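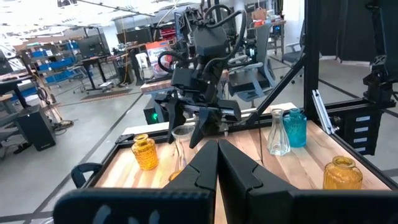
Why does the controller wait for two frames to agree before it closes the gripper on glass?

One frame isn't enough to trust the depth. Clear glass gives back the tabletop behind it, or nothing, and the pose jumps. Two frames that agree inside the tolerance and we let the planner commit.

## Notes, session 4 - perception to grasp

Hemant Pandey, 7 December 2021. Bring a laptop with Skollell built, we will not have time to compile in class.

**Pipeline, short version**

- wrist camera in, mask out (Flellora)
- mask + depth gives a pose guess
- pose guess goes to the planner (Skollell)
- planner hands joint targets to the controller, controller runs at 500 Hz

Perception is much slower than the controller. Don't block on it! Read the last good pose, check the timestamp, carry on. Most of the bugs in last year's homework were stale poses.

**Masks on glass**

Colored glass is the easy case - amber and teal both stand out against the wood planks. Clear is hard. The clear faceted bottle is the bad one, every facet picks up something different, and with the teal one right up close to it the two masks like to merge. If they merge you get one wide object and a grasp center in between. Fingers go down into the gap.

Fix we use: split on color first, then on depth edges, then ask the tracker if it had two objects a moment ago. Order matters. Try it the other way round at home and look at what happens to the teal mask.

Textured glass (the bumpy amber ones) is fine for masks, noisy for normals. Smooth the normals before you pick a approach direction. Not the mask, only the normals.

**The fingers are in the view**

Wrist camera always sees its own fingers. Low in the view, big, out of focus. Anything behind them is partly hidden, so the mask comes back clipped and the center shifts away from the finger. Look at the amber bottle on the right, part of it is behind a finger.

1. project the finger model into the camera
2. mark those pixels as unknown (NOT as background)
3. fit the shape using only the edges you trust

Step 2 is where people lose points. Background means "nothing there", unknown means "can't tell". Different costs in the fit.

**Two arms, one table**

Other arm is an obstacle, moving one. Planner takes its joint state directly, we dont try to see it with the camera. Cables are not in the model, so pad the wrist by hand. Default padding in the config is too small for a loop of cable over the top, use 4 cm.

Planner budget is 2,000 samples per query. If it fails, back off and replan from the new pose, don't just raise the number.

**Homework**

- Tripathi ch. 15, skip the proofs
- run the Kincombe log through your tracker, plot pose vs time for the clear bottle only
- one paragraph: where does it jump, which stage caused it
- hand in code as well, with the config file you actualy used

Next time - force limits, and what the controller should do when the fingers close on nothing.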